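Derkmont Vanilla Base 943: bench review

Reviewed by Titilayo Idahosa
Tuesday, November 30, 2021

Derkmont sells this as a water-dispersible vanilla base for dairy drinks, ice cream mix and soft baked goods. It is a liquid flavoring on a glycol carrier, supplied in small trial bottles or in drums. I bought the trial size and ran it against Ellholm 1203, the base we have used for most of our dairy work.

Dosing. The data sheet suggests a starting rate and leaves the rest to the user. In whole milk with sugar, the sheet rate was too high and gave a woody note at the back. Cutting it by a third fixed that. The Ellholm needs no correction at its own sheet rate.

Heat. I held 300 ml samples at pasteurizing temperature and tasted them after chilling overnight. The Derkmont kept its top note well. The Ellholm lost some of the rum character and came out flatter, though still clean. In a plain sponge the gap narrowed, and two of our three tasters could not tell them apart.

Handling. It pours easily and disperses with light stirring. Color is a pale amber that does not show in a white mix - useful for anyone making plain yogurt drinks. The dropper insert is poor. It drips after every use and the thread gets sticky.

Paperwork. The allergen statement and spec sheet arrived with the bottle. The shelf life statement had to be requested from the distributor, Akande, and took 3 working days.

Price. Higher per pound than the Ellholm, but the lower working dose brings the cost per batch close to level. Dotesau lists a similar base for less. I have not tested it.

Verdict: good in heated dairy, no clear gain in baking. I would buy it again for milk drinks and decant it into a better bottle. 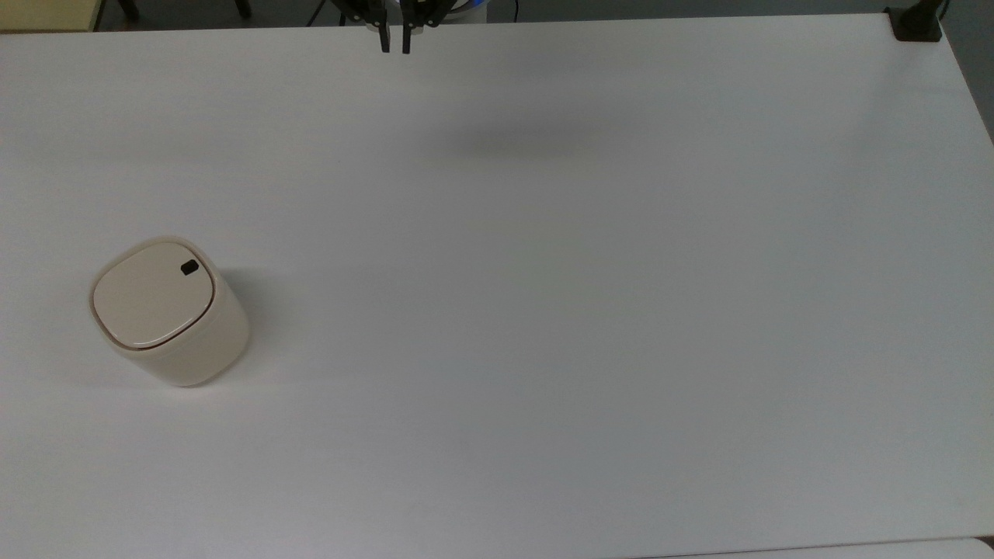
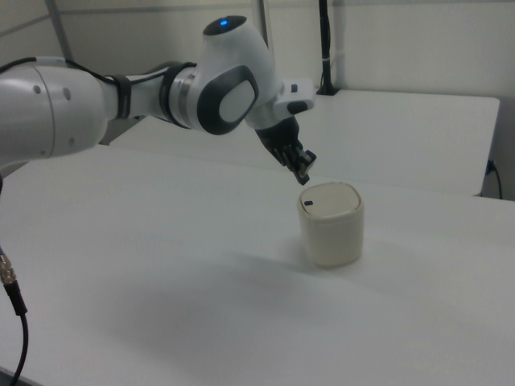

White tabletop, both views. The small cream-colored container is at center-right in the second.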